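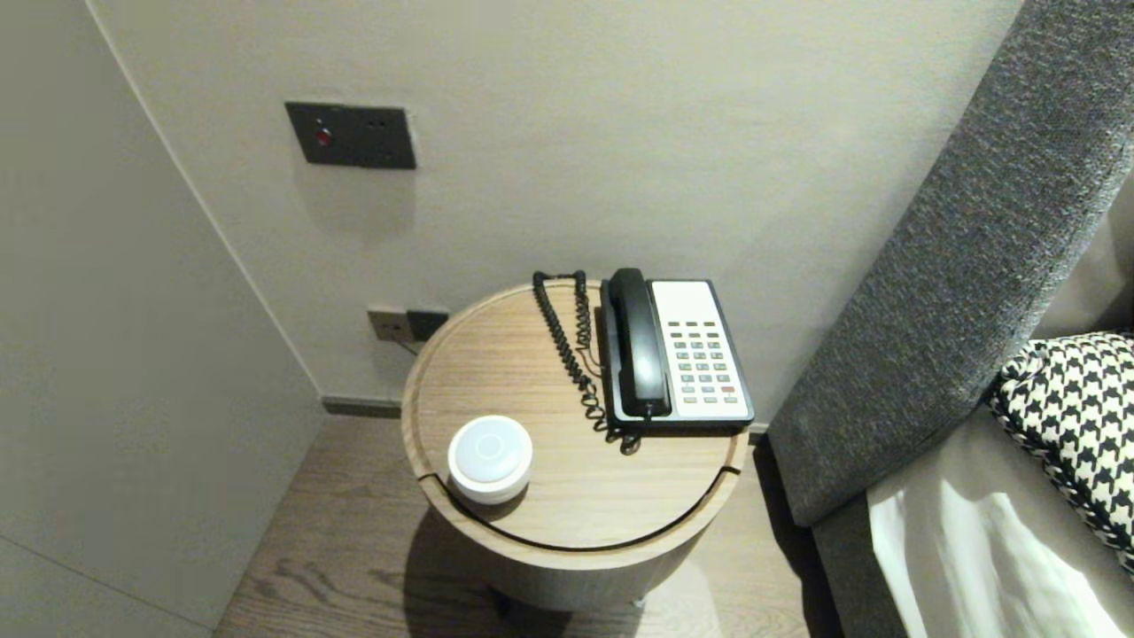
Skerevmont hotels to retire copper room lines by end of season

Category: Business > Hospitality > Telecom
Shares: 182 | Comments: 8

June 19, 2024

Hotels in the Skerevmont valley have been told that the analog telephone service feeding their guest rooms will be withdrawn in stages after the summer season. The network operator, Horkier, confirmed the schedule in a notice sent to business customers this month. The change affects 3417 extensions in the district, most of them in guest rooms and the remainder in elevators, kitchens, boiler rooms and pool areas.

The notice covers the copper pairs between the valley exchange and each building. Wiring inside a hotel belongs to the property and can stay in use, provided the private exchange in the basement or back office is connected to the outside network over fiber or a fixed wireless link. Properties that rent lines directly from Horkier, with no exchange of their own, will need new equipment.

"The handset is the last thing that has to change," said Kjell Rønning, network planning manager at Horkier. "An ordinary analog set will work behind a gateway. What will not work is the old trunk card, and a large share of the exchanges in the valley were installed with nothing else."

Rønning said the exchange building has become difficult to maintain. Spare line cards are no longer manufactured, and the operator has been taking parts from decommissioned sites to keep it running. Faults on the upper section of the route, where the cable crosses the river twice, took longer to clear last winter than in any previous year on record.

Under the schedule, the lower town will be moved first, followed by the properties along the lake road. The upper village is in the last group. Each building will receive a written cutover date and a test window of 2 hours, during which both services will run side by side. Existing numbers will be kept. Fax lines and card terminals that still dial over copper must be reported to the operator in advance, as they are not carried reliably over the replacement service.

Emergency calling is the main technical concern. A copper line draws power from the exchange and keeps working when the building loses electricity. A gateway does not. The district code requires every guest room to have a means of reaching the front desk and the emergency number, and the fire authority has said it will apply that rule to the new systems without exception. In practice this means battery backup for the gateway, the network switch and the fiber terminal - all three on the same protected circuit.

The code asks for eight hours of standby. Milagros Tagle, a fire safety engineer who reviewed the draft guidance, said most of the plans she has seen protect the telephone exchange and leave out the switch. "The exchange stays up and the calls go nowhere," she said. "It is a cheap fault to fix on paper and an expensive one to fix after the cabinet has been built."

Tagle also advised hotels to check how room numbers are passed to the emergency center. Older exchanges send only the main number of the building. The replacement service can send a room or floor identifier, but the table has to be entered by hand and kept current when rooms are renumbered or combined. Elevator lines should be listed separately and tested with the lift company present.

Some owners had asked whether room telephones could be removed altogether and guests directed to a mobile app. The fire authority rejected that option in the current code period. Mobile coverage in the valley is uneven, particularly in rooms facing the north slope, and the authority noted that a guest's own device may be switched off, out of charge or on a foreign network that does not register locally. A fixed telephone within reach of the bed remains the accepted solution.

Costs will vary with the age of the building. De Graaf, which installs and services hotel exchanges in the district, is offering fixed-price surveys until the end of the season. Wojciech Mazurek, who runs its field team, said properties with structured cabling can usually be converted in a day. Buildings with original twisted pair often need a section replaced between the cabinet and the first riser, where damp has reached the terminations.

"We meter every pair before quoting," Mazurek said. "If the pairs are good, the rooms are left alone. Guests will not notice anything except that the dial tone sounds a little different."

A second supplier, Bolum, is proposing a hosted system with no exchange on site. Wake-up calls, voicemail and call billing would be handled remotely and linked to the reservation software. The company has one property in the upper village on trial and has not published results.

Kirsty Ellery, general manager of a hotel on the lake road, said her property will keep its analog sets and replace the exchange. Room calls to outside numbers have fallen to almost nothing, she said, but internal traffic has held steady - mostly housekeeping, room service and late checkout requests. Her main objection is to the timing, with cutover dates for the lake road overlapping the fall conference bookings.

Horkier said requests to move a date will be considered if received in writing before the end of June. An information session for building managers will be held at the Skerevmont district office, with times to be sent by mail. Line inventories can be requested from the business support desk.

Reporting by Åsmund Söderlund

Contact the newsroom | Copyright 2024, all rights reserved | Back to top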